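4.2 Tray clearing with two arms

Okay, so this is the part of the project I had the most fun with. We wanted to know whether Soylu, our two-arm policy, could decide for itself which arm should go for which object, with no hand-written rule splitting the table down the middle. We trained it on 1,033 teleoperated demos, all recorded at our Indstead lab, and then ran 600 test trials against Estar (our older baseline, which does use a fixed split). Every trial starts with a few small things on a tray and two baskets behind it.

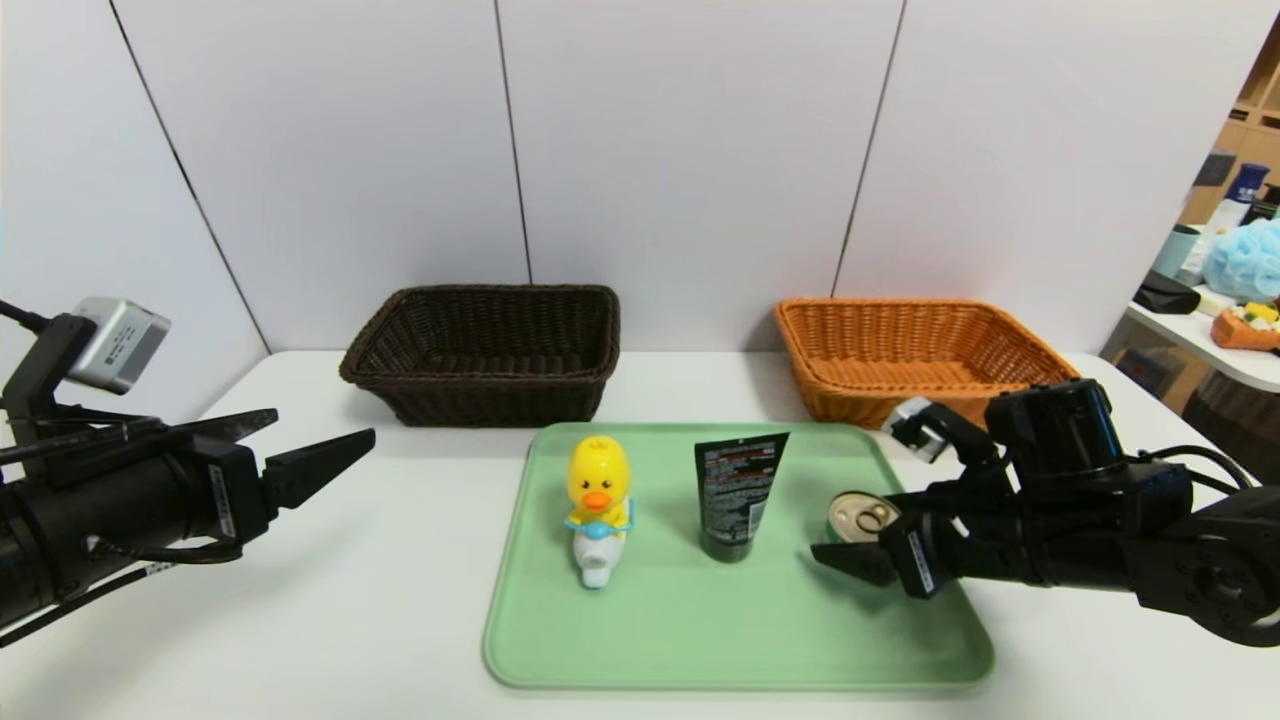 Does the policy need to be told which arm to use? It picks the arm on its own, from the camera views and the joint readings, and we never label the choice in the training data.

Figure 3. A tray-clearing setup with a toy duck, a dark squeeze tube and a small pull-tab can, seen from the head camera.

The middle of the tray is where things get interesting! Either arm can get there, and our operators didn't agree with each other on it, so I half expected Soylu to dither. It did, a little: we logged 9 trials where both arms set off for the same object, and in 2 of those the grippers bumped and we had to stop. Estar never does this, of course (it can't), but it also gives up on anything that rolls over the line. I'd take the occasional bump. We go through the bumped trials in Section 5, along with the Tovlow gripper settings we used.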